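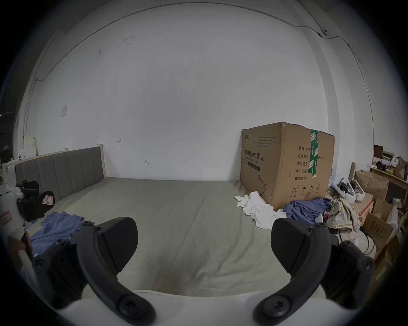

Gripper view at the bed, gripper open, at the start of a session.

Handheld gripper reads "closed" when the fingers are still open

Posted by Lacey Ellwood, 31st July

I collect folding and tidying demonstrations with a pair of handheld grippers, black curved fingers on a white base, rubber pads at the tips. The software is Tallesau. The work is simple: pick up a shirt or a cloth from the bed, fold it, put it down, spray and wipe where needed.

Since I moved to the bedroom setup, one gripper has been logging the wrong opening. I hold it fully open with nothing between the pads and the log says it is closed or close to it. If I squeeze the trigger and let go a few times it comes back, works for a while, then does it again. I went back through what I recorded and found 70 episodes with the jump in them, out of 487. The other gripper has none.

What I have tried so far:
New cable
Restarting the recorder between episodes
Running the open/close calibration again (it passes every time)
Swapping left and right hands. The fault stays with the same gripper.

The fingers move freely and nothing rubs. Is this the encoder, or something I can fix myself? And can I keep the 70 episodes?

3 replies

Cheng-en Chiang
Had the same thing in May. Updated the firmware and it went away. Try that.

Azra Leka
Firmware won't do it if only one of the pair is affected and both are on the same version. Check that first, but I would look at the finger joint.

You say it comes back after a few squeezes, and that the fault follows the gripper when you change hands. That sounds to me like the magnet on the finger shaft slipping. The encoder reads the angle of the magnet. If the magnet turns a little on the shaft, the finger is in one place and the reading is in another. Calibration passes because it only takes the two end points at that moment and doesn't care how far they have moved from last time.

To check it:
Unplug the gripper.
Take out the screws on the base cover. Keep them apart from the finger screws, the lengths are different.
Hold the finger still and try to turn the magnet holder with a fingernail. It should not move at all.
If it moves, clean the shaft and the holder with alcohol, let both dry, and glue the holder back. Leave it overnight.
Calibrate, then do 20 full open and close cycles and compare the first reading with the last.

Mine drifted by 5 degrees over one session before I found it. After gluing it has stayed put.

One more thing. You mention spraying. Don't spray with a gripper in the same hand or lying next to where you spray. There is a gap at the base of the fingers and liquid gets to the board through it. If you open the cover and see white or green marks near the connector, don't glue anything, get the board replaced.

As for the episodes, I would not train on them as they are. The video is fine but the gripper width is wrong, and the model will learn to close on nothing. If the jump comes near the end you can cut the episode before it. Otherwise record them again.

Pao-chu Lai
Agree about the magnet. I would add a check at the start of each session: open fully, close fully, look at both numbers, write them down. It takes less time than sorting through bad episodes later.

Also check the spare if you have one from the same batch. I had two go the same way.

Lacey Ellwood
Opened it up. The magnet holder turns with almost no force. No marks on the board. It is glued now and I will run the cycles tomorrow. I am moving the 70 episodes to a separate folder until I have looked at where the jump starts in each one.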